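벨기에 겐트 살이 기록 7 - 집 계약 끝내기 (보증금 편)

지난 글에 댓글로 보증금 얘기 해달라는 분들이 계셔서 급하게 씁니다. 지금 밤 11시 40분. 내일 아침에 또 짐 싸야 해서 길게는 못 써요. 라고 해놓고 늘 길어지지만.

일단 상황 정리. 3년 살던 집 나왔습니다. 운하 쪽 말고 역 뒤쪽 동네, 2층, 엘리베이터 없음. 10월 말에 열쇠 반납. 집주인은 Dirk De Smet 씨. 나쁜 분 아님. 근데 연락이 느림. 진짜 느림. 문자 보내면 나흘 뒤에 "OK" 두 글자 옴.

보증금은 2,141유로였어요. 월세 두 달치에서 조금 더 되는 돈. 내 이름으로 된 묶음 계좌에 넣어두고 나갈 때 양쪽이 서명해야 풀리는 방식. 처음엔 이게 뭔가 싶었는데 지금은 고맙게 생각함. 집주인 통장에 바로 넣었으면 더 피곤했을 것 같음.

나갈 때 제일 중요한 건 퇴거 점검. 들어올 때 만든 상태 기록서랑 나갈 때 상태를 하나하나 비교함. 이게 전부예요. 그러니까 들어올 때 기록서를 대충 쓰면 나갈 때 운다. 나는 대충 썼다. 네.

3년 전의 나: 빨리 침대 놓고 자고 싶어서 12장짜리 서류에 그냥 사인함. 네덜란드어였음. 읽을 줄도 몰랐음. "muur"가 벽인 것도 그때 몰랐어요. 벽에 못 자국이 이미 있었는데 기록서엔 "좋음"이라고 되어있더라구요. 이번에 번역기 돌려보고 알았음. 하...

점검하러 온 분은 Tineke Cuypers 씨. 양쪽이 반반 내고 부르는 분인데 엄청 꼼꼼하심. 창틀을 손가락으로 쓱 훑으시고, 오븐 안에 머리를 넣으심. 후드 필터 빼보심. 수전 다 틀어보심. 한시간 반 걸렸어요. 저는 옆에서 물만 계속 마심.

지적 받은 것들 그냥 생각나는 대로 적어요.

거실 벽 못 자국. 위에 쓴 그거. 내가 한 거 아닌데 증거가 없음.
샤워실 석회. 여기 물이 진짜 석회가 심해서 매주 닦아도 생김. 식초로 세 번 닦았는데도 유리문 아래쪽에 남음.
침실 마루 긁힘. 이건 제가 했어요. 책상 끌다가. 인정.
지하실 자전거 칸에 타이어 자국. 벽에. 이걸 보실 줄은 몰랐다.
우편함 열쇠 하나 부족. 두 개 받았는데 하나는 어디갔는지 모름. 아마 첫 해에 잃어버린듯.

그래서 얼마 깎였냐. 처음에 집주인 쪽에서 보낸 견적이 806유로. 보자마자 배가 아팠음. 거실 벽 전체 페인트 값이 들어있었어요. 못 자국 몇 개 때문에 벽 전체를요?

여기서 Annelies 언니 등장. Annelies Michiels, 예전 어학원에서 만난 분이고 임대 쪽 일을 오래 했어요. 언니한테 견적서 사진 보냈더니 5분만에 전화옴. 페인트는 3년 살았으면 그만큼 닳는 걸로 쳐야 한다고, 새 페인트 값을 다 내는 게 아니라고. 메일 쓸 때 항목별로 쓰고, 감정 빼고, 날짜 정하라고. 감정 빼는 게 제일 어려웠어요.
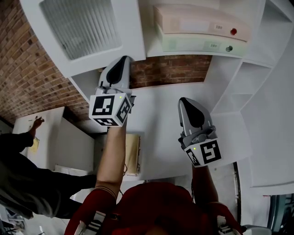
읽는 시간 6분

다시 메일 얘기. 제가 쓴 내용은 대충 이래요. 침실 마루는 제 책임 맞고 수리비 내겠다. 우편함 열쇠도 내겠다. 석회는 이미 닦았고 남은 부분은 다시 닦으러 갈 수 있다. 거실 벽은 사용 기간을 빼고 다시 계산해 달라. 2주 안에 답 부탁드린다. 끝.

영어로 쓰고 밑에 네덜란드어 번역 붙임. 번역은 Roel이 봐줬어요. Roel Vermeulen, 옆집 살던 사람. 이사 나가는 마당에 이런 부탁까지 해서 미안했는데 맥주 두 병으로 퉁침. 제 네덜란드어 문장 하나 읽고 한참 웃길래 왜냐고 하니까 "벽이 피곤해합니다" 라고 써있대요. 닳았다고 쓰고 싶었는데. 고쳐서 보냄. 그냥 둘걸 그랬나 싶기도 하고.

답은 역시 느렸음. 열하루. 그동안 메일함 새로고침을 하루에 몇 번 했는지 모르겠어요. 저녁 먹다가도 보고 자다가도 보고.

결과: 벽 값이 확 줄었고, 석회는 빼줬고, 마루랑 열쇠는 그대로. 최종 약 70유로 더 깎아줄 수 있냐고 한번 더 물어볼까 하다가 그만뒀습니다. 체력이 없음. 서명하고 은행에 서류 냈고 돈은 아직 안 들어왔어요. 들어오면 이 글 밑에 추가할게요.

새 집 얘기도 조금. 이번엔 1층이에요. 계단 없음! 세탁기 옮길 때 눈물 안남! 대신 길가라 아침에 쓰레기차 소리가 좀 남. 6시 반쯤. 알람 필요 없음. 부엌은 전 집보다 작고 냉장고가 허리 높이까지밖에 안 와요. 김치 넣으면 끝이라 고민중. 작은 걸 하나 더 살지 말지. 의견 받아요.

이번 입주 점검 때는 진짜 열심히 했습니다. 전 집에서 당한 게 있으니까.

벽마다 사진. 네 면 다. 못 자국은 가까이서 한 장, 멀리서 한 장.
서랍 전부 열어봄. 하나 안 닫힘. 바로 적음.
콘센트 하나하나 충전기 꽂아봄.
변기 물 내려봄. 여러번.
창문 열고 닫고 잠그고.
계량기 숫자 사진. 전기 3,227. 이거 안 찍으면 전 세입자가 쓴 것까지 낼 수 있다고 Annelies 언니가 겁줌.

그리고 기록서는 받자마자 사인 안 하고 집에 와서 읽었어요. 사전 찾으면서. 이틀 걸림. 빠진 거 몇 개 있어서 메일로 추가 요청함. 새 집주인 Borkowska 씨가 (Henryk Borkowska, 폴란드에서 오래 전에 오신 분) 바로 넣어줌. 답장 40분 걸림. 감동. De Smet 씨 보고 계신가요.

아 그리고 이사 관련해서 자꾸 물어보시는 것들.

이삿짐 업체 안 썼어요. 밴 빌려서 친구들이랑 함. 두 번 왕복. 점심 사고 저녁 사고 하니까 업체 값 비슷하게 나온거 같기도 한데 계산은 안 해봄.
사다리차는 안 불렀는데 2층에 큰 가구 있으면 부르세요. 옷장 계단으로 내리다가 저 손등 까짐.
주소 이전은 온라인으로 신청하고 나서 동네 담당자가 진짜로 사는지 보러 와요. 저는 초인종에 이름을 안 붙여놔서 한번 허탕치고 가심. 이름부터 붙이세요. 테이프로라도.
인터넷은 이전 신청 미리미리. 저는 늦게 해서 지금 핸드폰 핫스팟으로 글 쓰는 중.

보험 바꾸는 것도 써야 하는데 그건 아직 저도 하는 중이라 정리가 안됨. 화재보험 세입자도 들어야 하고 주소 바뀌면 알려줘야 합니다. 일단 이것만.

쓰다보니 12시 넘었네. 오타 있으면 내일 고칠게요. 아마 안 고칠듯.

혹시 벨기에에서 집 나오시는 분들, 퇴거 점검 전에 석회 제거 뭘로 하셨는지 좀 알려주세요. 식초 말고. 새 집 샤워기도 벌써 하얗게 올라오기 시작함...

다음 글은 쓰레기봉투 색깔 편입니다. 동네마다 다른거 이번에 처음 알았고 이미 한 번 수거 거부당함. 현관에 아직 있어요.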